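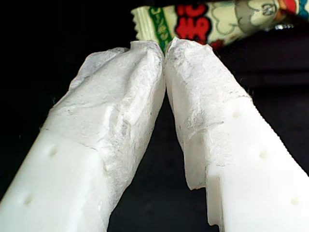 Where do I pick up the Rosales audio guide if the ticket booth at Staltthorpe Castle is closed?
At the gift shop across the courtyard, which keeps the spare handsets and stays open 30 minutes after the booth shuts.

Ticket notes, Wokar visitor help desk, August

Guest wrote in that her guide went silent on the tower stairs at stop 6 and the chapel story never played. I'm so sorry about that, it's the best one on the whole tour! Asked her to hold the 2 side buttons together until it chimed. Still silent past stop 6.

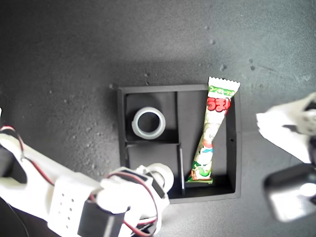

Mārtiņš Kairys at the Brullance gate swapped the handset and walked her back up to the chapel, where the new one played fine. She also asked if she could bring a bite to eat, as it's a long climb with kids along. A little wrapped snack like the Japanese snack stick in the black divided tray is fine out in the courtyard, just please not in the chapel itself. Old handset goes back to Rosales for a look. Leaving this open until they reply.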